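So I finally made it to the open day at Entwistle, the big packing hall out past Firham, and I've been talking about it to anyone who'll stand still ever since. My sister thinks I've lost it. Two hours looking at shelves! But I run a tiny mail-order yarn business out of a spare bedroom, and I went hoping to steal every idea I could carry home.

We met by the front desk at 2 and got visitor stickers and a very short safety talk (closed shoes, stay with the group, don't wander). Our guide was Lajos Hajdu, who started there sweeping up and now runs the whole picking side. He talks fast and walks faster, and I was trotting half the time with my notebook flapping.

First stop was receiving, and I'll admit I expected chaos. It was so calm! Everything that comes in gets sorted the same morning, and they have 299 regular product lines to keep straight. I have maybe a tenth of that and I still lose the sock yarn.

What I really fell for was the carts. Plain metal, two shelves, blue bins on both levels, and that's pretty much the whole system. Lajos told us they tried fancier ones from Zosham a few years back and went straight back to these, since you can see right into every bin from where you're standing and wipe the whole thing down with a rag.
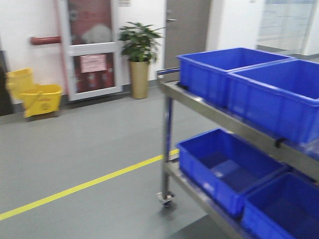 Each picker does one loop with a cart, fills the bins, and hands it over at the packing tables. A full loop takes about 21 minutes, and they're proud of that number. I asked if people ever put things in the wrong bin and Lajos laughed and said "every day, that's what the packing table is for." I wrote that down and underlined it.

The packing tables were the loudest part, all tape guns and radio. A woman there showed me how she folds tissue so it doesn't spring open before the lid goes on, and I've done it on every order this week.

We finished with coffee and some very good lemon bars from the Cistulwood bakery. Parking was tight, so get there early if you go. They're doing another one in May and I've already put my name down, this time with my sister's next to it. She doesn't know yet.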